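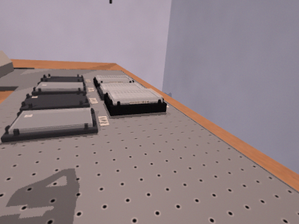

5 min read

Search this diary... Go

July, late evening

Spent the whole evening on Rebelo, the new map converter for Fluvum, and I am less impressed than the Utell board told me I would be. The thread there has people calling it the end of hand conversion. I read the entire thing before downloading and could find two posters who had opened a converted map in the game. The rest were pleased by the screenshots.

What it claims: you point it at the old Fluvum map folder, it reads every level, and it writes them out in the open format that Testik can load. No hex editing, no guessing at the object table. The readme says "all maps supported." I have been hearing that kind of sentence from game utilities for a long time and I have learned to read it as "all maps I tried."

So I tried all of them. My folder has 207, the original set plus both add-on disks. Copied it to a second drive first, and I'm glad I did, as Rebelo writes its output next to the originals and doesn't ask. It doesn't overwrite them, to be fair. It gives the new files the same name with a different ending, and then sorts the listing so old and new are mixed together. I moved them apart by hand.

The run took 54 minutes. The progress bar went to the end almost at once and sat there for nearly all of that, so I thought it had hung and came very close to killing it. If you don't know how long a job will take, leave the bar out.

At the end it said "Done. 0 errors." Then I loaded the results in Testik and 19 would not open at all. Zero errors! I went back to the log, and those maps are listed there as converted, same as the others, with a file size that is obviously too small. Anyone trusting the message would throw away the originals and find out next year. All of the bad ones come from the second add-on disk, which packs its object table differently. That has been written up on Utell for ages, so it isn't some secret.

The ones that open are better than I expected. Walls and floors are right. Doors are right as far as I checked. Water animates. Triggers are where I stopped believing the thread. In the harbor level the bridge lever is present, it's in the correct spot, and it is connected to nothing. You can pull it all day. Same for the cellar key in the mill. The triggers are copied over as objects but the links between them are dropped, and a screenshot won't show you that. I wonder how many of the happy people walked more than ten steps into a level.
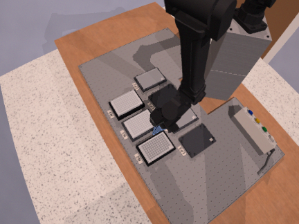 The overview window is the part everyone praises, and I don't get it. It draws every tile of the whole level at one fixed size, and on the big outdoor maps that comes out as gray fuzz. You can't pick out a single tile, let alone click one, and there is no zoom. Look at the white plates in the left row: the top one is so packed with tiny wells that it reads as texture, while the lowest has wells large enough to follow row by row. I want the lowest one. Rebelo gives me the top one for anything bigger than a house, and the option to change it is in the menu but grayed out. Testik has had a proper zoom from its first release and it isn't a pretty program.

Wrote to the author, Anderson Brito, around midnight. Tried to be decent about it. Listed the dead files, the missing links, the "0 errors" message, and asked whether the second disk was ever tested. I left the zoom for last so it wouldn't look like I was complaining about taste. I also asked for a dry run mode, where it reads everything and writes nothing, and tells me what it couldn't understand.

I should put down that it's free and that I haven't written a converter myself. My old method was a spreadsheet and a hex editor, one level every couple of evenings, and I made mistakes too. I got a staircase backwards once and didn't notice until I fell off it. For plain geometry Rebelo beats me easily. I'll probably let it do the walls and put the triggers back by hand from my notes.

What I won't do is delete the originals, or post "works great" under a thread where no one has pulled the lever.

Later. Brito has already answered, which I didn't expect at that hour. Short and polite. He says he doesn't own the second add-on disk, the trigger links are "planned," and the error count only covers files it can't read in the first place. So a file it reads wrong counts as a success. He didn't mention changing the readme. I asked him to, and went to bed.

Get new entries by email. Enter your address. You can unsubscribe at any time.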